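Spare part

A spare part is an interchangeable item kept in stock so that a broken or worn piece of a machine can be swapped out. It sounds humble, but few ideas have done more to keep the modern world moving -- every bus, sewing machine and dishwasher that outlives its first breakdown owes something to it!

Parts are usually grouped by how quickly they wear. Filters and belts go first, and a well-run storeroom keeps these near the door. The Murnura bus depot holds 2,397 separate part numbers, of which fewer than 2,000 are ordered in a normal year. 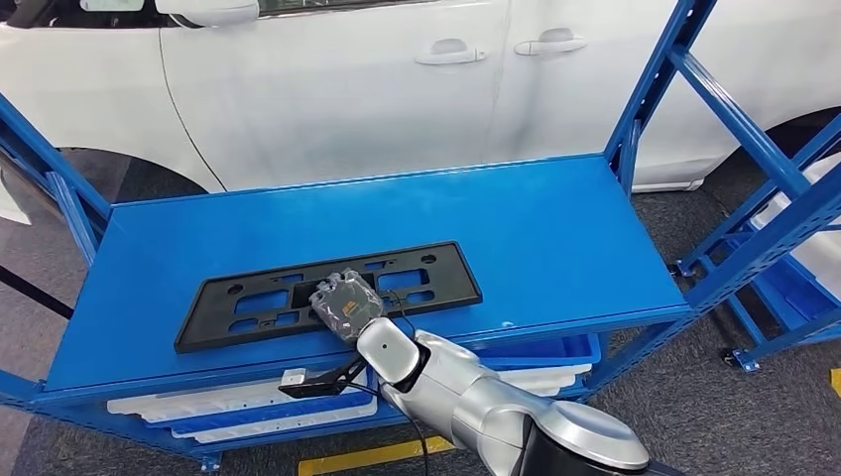
Odair Trindade argues that the slow movers deserve more respect, as a single missing clip can keep a whole vehicle off the road. His rule of thumb is to keep two of anything that takes longer than 10 weeks to arrive.

Makers differ widely in how long they support older models. Van Hecke still sells trim for vans it stopped building decades ago, a wonderful thing for owners, while Plellier passes its old molds to smaller firms. 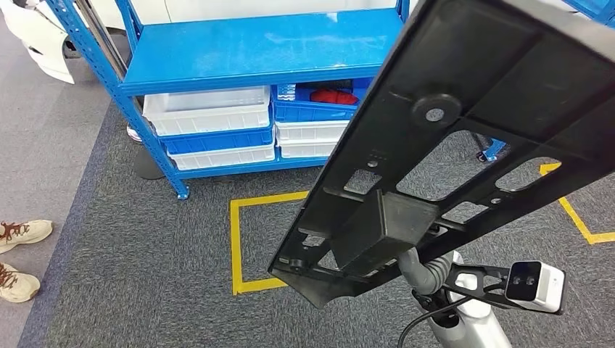

See also

Interchangeable parts
Inventory control
Right to repair
Vallow numbering system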